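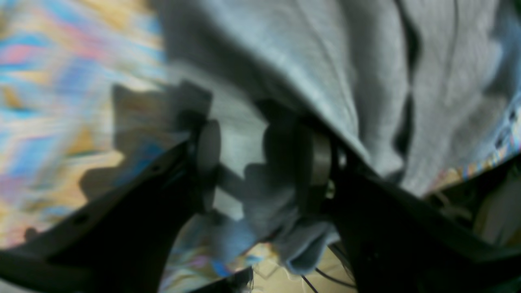 叠衣服这个任务的数据采到今天算是告一段落,趁还记得,把过程写下来。主要写给自己,以后再开新任务时可以翻。

先说数量。一共录了1,394条示范,筛掉186条,剩下的拿去训练。筛掉的里面有一大半是我自己操作失误,比如手抖把布甩出去,或者录到一半发现夹爪没有回零。剩下的是时间戳对不上,这部分后面单独说。

采集方式是手持遥操作。我坐在旁边,手里拿着主动端,从动端跟着动。腕部相机跟着夹爪走,另外还有一个固定视角,架在侧面的三脚架上。一开始我觉得固定视角更重要,后来看回放,布料这种东西从远处基本看不出抓了几层,腕部视角反而能看清布是怎么被捏起来的。现在训练时两个视角都用,但如果只能留一个,我会留腕部的。

项目代号叫Lisis,没有什么含义,建文件夹的时候随手起的。录制软件用的是Dromik,版本比较旧,新版改了存储格式,我的转换脚本还没跟上,所以一直没升。Dromik有个毛病,连续录超过40条之后内存不释放,帧率会慢慢往下掉。我的办法很土,录满40条就重启一次,顺便站起来走走。后来这个就成了固定节奏,一组40条,中间休息,喝口水,把布换一块。

关于布。最早我只用一块薄的棉布,录了几天,训练出来的模型在这块布上表现不错,换成厚一点的毛巾就完全不行了,夹爪总是闭合得太早,捏不住边。于是把家里能找到的都翻了出来:毛巾、旧T恤、枕套、一条洗得发硬的抹布。厚薄、弹性、颜色尽量岔开。颜色这一点容易忽略,浅色布在强光下褶子很淡,深色布又糊成一团,两种都得有。

场地也换过。开始是在桌面上,背景干净,好处是调试方便,坏处是模型只认识那张桌子。后来挪到地上录,地板上录一批,地毯上录一批,布一半在地毯一半在地板上的也录。花地毯上的数据刚加进去时,成功率掉了不少,当时有点怀疑是不是白录了。又加了几组,慢慢回来了。

光线没有特意控制。上午录的和晚上开灯录的影子方向完全不同,夹爪和布的影子有时候比布本身还显眼。我考虑过加一盏柔光灯,想了想没加,以后真正用的时候也不会有柔光灯。

再说一条示范应该怎么录,这是我返工最多的地方。

第一,开头要停一下。夹爪到起始位置以后等一秒再动,方便后面切段。我前面两百来条都没有这个停顿,切的时候全靠手工看,很费眼睛。

第二,动作不要太漂亮。我练熟以后,可以一次就捏到布角,提起来直接对折。录出来的数据很整齐,训练完一跑,只要第一下没捏到,模型就不知道该干什么了,悬在半空来回晃。后来我专门录了一批“没抓好再来一次”的:故意捏偏,松开,退一点,重新捏。这批数据数量不多,但加进去以后变化最明显。

第三,转腕要慢。腕部相机的曝光时间不短,手腕一快,背景就拖成一条一条的,布的边缘也跟着发虚。完全不糊做不到,也没必要,只要捏合那一刻附近的几帧能看清就行。

第四,结束的标准要统一。什么叫叠好了,我自己前后的标准就不一样,早期叠到差不多就停,后期会多按一下把布压平。模型学到的结果是有时候压,有时候不压。最后我把早期的那些重新标了一遍,没有压平动作的归到另一类。

硬件方面记几件小事。夹爪的控制板是Zonder的,响应够用,但是长时间夹紧会发热,然后保护性断电。这个在布料任务上不算大问题,提着布停太久才会碰到。线缆用的是Ferraro的细线,软,不怎么拖累手腕,缺点是容易垂到地上,要留心别让它缠到布里。有一次布被线带着走了半条,我录完才发现,那一组全部重录。我现在每组开始前都会把线理一遍,用扎带固定两处,中间留一点余量。

指尖的垫片也换过。磨光了以后抓薄布会打滑,我录着录着觉得越来越费劲,还以为是手生了。换上新垫片马上就正常。换垫片的前后数据混在一起,有没有影响我不确定,暂时没做对比。

时间戳的问题:两个相机走的是不同的USB控制器,启动时间有差,Dromik只记录收到帧的时间,不记录曝光时间。多数时候差得不多,偶尔一路卡住,后面就全错开了。我写了个小脚本,拿夹爪开合的信号和腕部画面里的变化去对,偏差超过2帧的整条丢掉。脚本很简陋,误杀肯定有,但是宁可少一些。

存储比预想的占地方。原始视频我没舍得删,压缩后的单独放一份,训练读压缩的。元数据里多写几个字段很有用,我现在每条都记布的编号、地面类型、白天还是晚上、有没有重抓。最早没记布的编号,后来想查毛巾上的成功率,只能一条条点开看。

接下来打算先不录新的,把现有的数据训完,看看失败集中在哪里再补。现在的感觉是厚布的第二次对折最弱,层数一多,夹爪张开的角度不够,往往只带起上面那层。这个可能要改夹爪行程,光靠加数据解决不了。

另外长袖衣服还没碰。试着录过几条,袖子总是压在下面,我自己遥操作都要来回好几次,录出来又长又乱,先放着,等到10月有整块时间再说。

2023年6月29日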